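How to record a cloth folding demo by remote control (and when to throw it away)

Most guides to teaching a robot by demonstration make it sound like showing a kid how to tie a shoe. You do it a few times, the robot watches, and off it goes. I have recorded a lot of folds and I don't buy it. What follows is the routine I use for a two-armed setup with a leader rig, where you move a pair of small handles and the big arms copy you. The recorder is Rudar. Yours may be something else, and most of this will still apply.

What you need

Two arms with plain two-finger grippers
A leader rig for your hands
At least one camera looking down at the table
A table with nothing on it that you don't want in your data
One soft garment, no buttons, no zipper

Before you start

Decide what "done" looks like and write it down. I mean on paper. "Folded" is useless. "Sleeves in, hem to collar, then in half once, left lying flat" is something you can check. If two people are recording, both of them need the same sentence, or you'll end up with two tasks mixed together under one name. I once sorted through 443 recordings from the Clivska folding set and found people had been finishing it in 2 different ways. Guess what the trained arm did. It stopped halfway between them.

Line up the leader rig with the arms before turning on follow mode. If the handles are low and the arms are high, the arms will drop to meet you, and fast. Rudar shows a warning for this. It's small and easy to miss.

Step 1: Set the cloth down

Drop it where both grippers can reach without stretching. Don't smooth it out every time. People love to start from a perfect square because the fold goes well, and then they wonder why the robot is lost when a shirt arrives in a heap. Vary it. Some flat, some bunched, some turned the wrong way.

Step 2: Park the arms

Pick a start position on each side of the cloth and come back to it every time, within reason. Leave the jaws open if your first move is a grab. Check that your gripper cables have enough slack to reach the far side of the table.

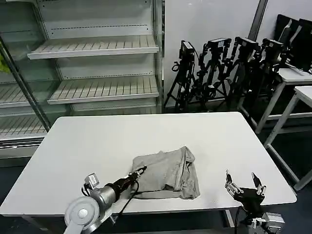
Gray cloth on the table, left gripper at its near corner, right gripper open.

Step 3: Record the approach

Press record, wait a beat, then move. Come in low and slow with one gripper. The fingers have no feeling in them and neither do you, so you are judging contact by eye, and your eye is worse at this than you think. My own habit is to touch the table lightly just beside the fabric, lift a hair, then slide in and close. Ugly, but it works more often than pinching from above.

If you miss, you have a choice. A miss followed by a clean second try is worth keeping, in my opinion, as it shows the robot how to get out of trouble. A miss followed by six more misses is you having a bad day. Delete it.

Step 4: Fold

Get the second gripper on before you lift. Move both hands at the same speed and keep the fabric close to the tabletop. Big swooping lifts look great on video and teach the robot to fling laundry.

Don't stop to think in the middle. Every pause goes into the recording, and a robot trained on pauses will pause – sometimes forever. If you need to plan your next move, scrap the take, plan it, and start over.

Step 5: Let go and back off

Open the jaws, go straight up, return to your start position, then stop recording. Newcomers cut this part short. The arm they train finishes the fold and keeps hold of the shirt.

Step 6: Watch it back

Watch the camera view the robot gets. If you relied on something you could see from your chair and the camera couldn't, the take is no good, however pretty the fold.

How many do you need?

The Pulier write-up everybody passes around says 2000. I'd be careful. I record 12, train something quick and dirty, and watch it fail. The failure tells me what to record next. Maybe it always grabs short on the left, so I do more of those. Piling up thousands of takes before the first test is how you find out in March that your camera was bumped in January.

Doãn has an auto-grader that scores your demos for smoothness. I tried it. It gave high marks to a take where I never touched the cloth.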